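Locker rental at work, are they allowed to charge and keep my deposit?

Posted in Work and Pay
September 15, 2023

Manouchehr Arabzadeh

Hi all, hoping someone has been through this. Started at Pratov in January, packing and some returns. On day one got handed a locker key and a form. Signed the form without reading it properly, my own fault, was in a rush to get on shift.

Now leaving for another job and they say I owe 95 pounds. Part is a "key deposit" which they are keeping as I lost the key for two days (found it again, gave it back!!) and the rest is locker rental that was supposed to come out of my wages each month and didn't. So they want it all in one go from the final pay packet. Final pay should be 1,371 before tax and stuff so its not going to sink me but it's the principle.

Things I've checked:
Contract says nothing about lockers. Staff handbook says "storage is provided". Doesn't say free, doesn't say paid.
The form I signed says "I agree to the locker terms". No terms on the back. Asked for a copy of the terms, was told they're on the noticeboard. They are not on the noticeboard.

Lockers at our place are the plain white sort, number on the door and a small black handle.

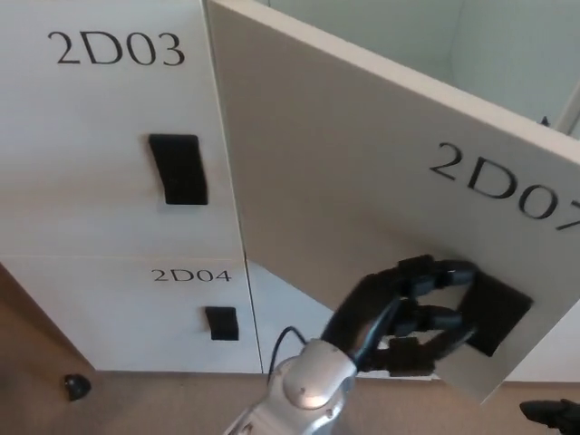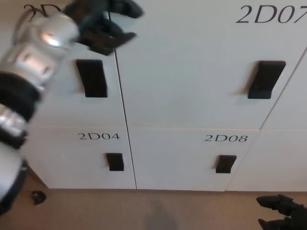

Asked my manager, who sent me to the office, who sent me to payroll, which is done by an outside firm called Endska and they won't talk to me direct. Last day is end of next week. Can they just take it? And do I have to ask for the terms in writing or is email ok? Not in a union. Been there under two years if that matters.

Thanks in advance

Brittany MacDonald

Did a few years in payroll, not a lawyer, so do check this with an advice line before your last day.

Short version, an employer in Great Britain can't normally take money out of your wages unless one of these fits: it's required by law (tax, NI), your contract allows it and you've been given that bit in writing beforehand, or you agreed to it in writing before the thing happened. There are a few other exceptions, overpaid wages is the usual one, doesn't sound like you.

So it all hangs on the form. "I agree to the locker terms" is pretty weak if no terms were ever given to you. Does it mention wages anywhere? Agreeing to pay for a locker is one thing, agreeing they can take it out of your pay is another, and people mix the two up all the time. If it only says the first they may still say you owe it, but they'd have to ask you for it like anyone else.

Deposit is a bit different. Did you hand over cash at the start? You don't say. If you paid one and gave the key back then I'd ask for it back and ask what it has cost them. If you never paid one there is nothing to "keep", they're just charging you.

What I'd do, today if you can:
Email the office, copy your manager. Email is fine, its in writing.
Say you do not agree to any deduction for the locker or key.
Ask for a copy of the form you signed and the terms that went with it.
Keep your payslips, all of them, the old ones show no locker money was ever taken.

If they take it anyway, ring Acas. You have to go through them before a tribunal and there's a time limit, three months less one day from the date of the deduction. Don't let them string you along past that. And no, the two year thing doesn't matter for this, that's unfair dismissal.

Don't bother with Endska, they only put in what the company tells them.

sawatzky_nights

had this at my old place, they wanted 163 off me for a lost pass and uniform. just kept emailing untill they dropped it. took ages. hand the key in and get a signature for it, I didnt and they said they never had it

Manouchehr Arabzadeh

Thank you both. Brittany, no never paid cash, so good point, will use that. Found my copy of the form in the car, wages not mentioned at all. Email going tonight. Key went back to the front desk with no signature so will go and ask for one tomorrow.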